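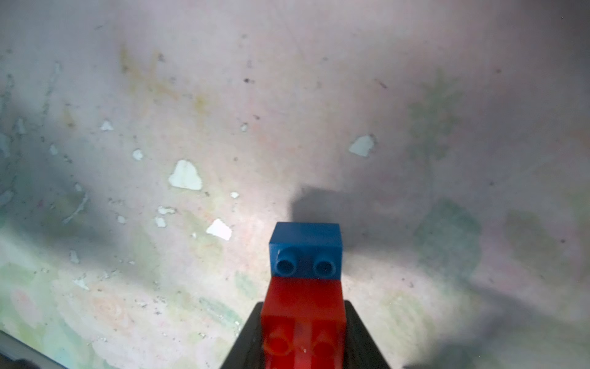
Got it: the Bodik gripper holding on to a red LEGO brick, with a small blue one stacked on top.

I've wanted a desktop arm ever since I saw one sort buttons at a trade show, so when Avach offered to lend me the Bodik kit for the month of October, I said yes before I'd even looked at the price (it's $700, gulp). It comes as 37 parts in a flat box, and I had mine bolted together by dinnertime, with only one screw left over!

The gripper is the star. It has two dark fingers and you set the squeeze with a slider in the Momo app, which I kept turning down because I was sure I'd crack something. I never did. LEGO turned out to be my favorite thing to practice on, and my kitchen-table brick pile has never had so much attention.

The wrist camera is handy too, though it sits so close to the fingers that you lose track of where the rest of the arm is. I bumped the Hanrahan power brick off the table twice that way. And the manual, my goodness, it's 288 pages and the part you need first (homing the arm) is way in the back.

Would I buy one? I think so, but I'd wait for the bundle with the spare finger pads. Mine goes back next week and I'm already grumpy about it.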